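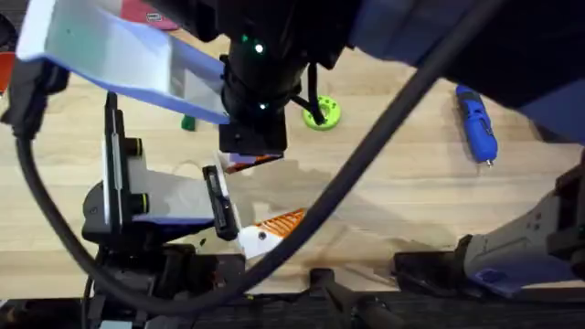
Two-arm bench with the blue cordless screwdriver and small parts on the table.

To: equipment-planning list
Subject: Re: Bench automation, request for the coming budget year

Dear colleagues,

Thank you for the comments received so far. I reply to the Mesta office below.

> The draft asks for a second bench at the Aerts building but does
> not say what is included in the price. Are spare finger plates and
> cables part of the 3000 set aside for consumables, or are they
> charged to equipment? We would also like to know how long the
> Trolto quotation remains valid.

Finger plates and finger pads are to be charged to consumables. Cables are to be charged to equipment, as they are ordered together with the arms. The consumables line of 3000 covers one bench only, and nearly all of it is committed for the present year. If a second bench is approved, the line must be raised in the same request.

The Trolto quotation is valid through the end of April. Sikach has been asked for a comparable offer covering 2 arms, the base rails and clamps, and installation. Their reply will be sent to this list when it arrives. Delivery from Trolto is quoted at seven weeks and should be entered in the plan as such.

Units wishing to share the second bench are asked to send me their expected hours and a list of the hand tools and parts they intend to use. Five units have done so. Table covers and storage are not included in either offer.

Regards,
Muthoni Mfaume
Equipment Planning

This site uses cookies to keep you signed in to the list archive. Accept | Manage settings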